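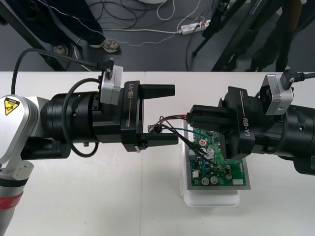
Call for participants: two-arm wiring bench, Zarkwood shared workshop

We are looking for two people to join the Prakska build, a bench set-up in which a pair of robot arms handles small electrical assemblies – mainly wire bundles and open circuit boards. The arms are mounted and moving. The work remaining is in trays, cable routing and control code.

Place one: fixtures. You will design and make trays that hold a board on its metal plate without covering the connectors. You should be able to solder, read a drawing and use a 3D printer unaided.

Place two: software. You will write and test the routines for picking up loose wires and passing them from one gripper to the other. Working knowledge of Python and Linux is needed. Experience with camera calibration is useful but not required.

Time: one evening a week until the end of April, plus notes written up after each session. The places are unpaid. Bench fees are covered, and there is a parts budget of 400 euros for the whole build.

Closed shoes must be worn. Everyone completes the workshop's safety induction before working within reach of the arms.

To apply, send a short account of something you have built, with faults and fixes included, to Tâm Mạc at bench 93 or through the Zarkwood members' page. Closing date: 14th July.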